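Yellow shelving for metal parts: any good?
Workshop storage board

grondley_bench
Dunemance unit, three tiers, 600 deep. Silver parts on top, black trays in the middle.
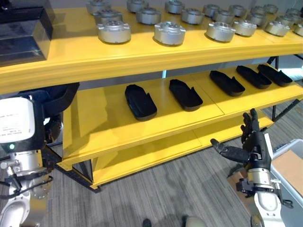

Reply 2

tyagi77
Wrong way round. Heavy stuff goes at the bottom.

grondley_bench
My back disagrees. I pick from the top all day. 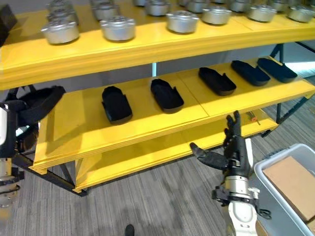

Trays on the middle shelf, screwdriver-type tool below

flurnberg
I'm with tyagi77. Does the paint chip? Mine went in

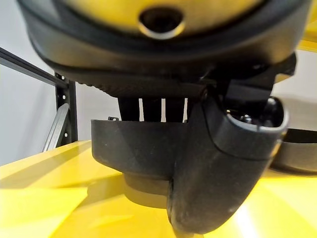
July, along the front lip mostly. I put rubber mat down after that.

tyagi77
Mat holds grit. Leave it bare and wipe it.

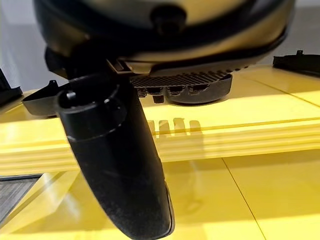
Last edited by flurnberg at 11:05

flurnberg
Mine's held up fine. Grondley, are the trays fixed?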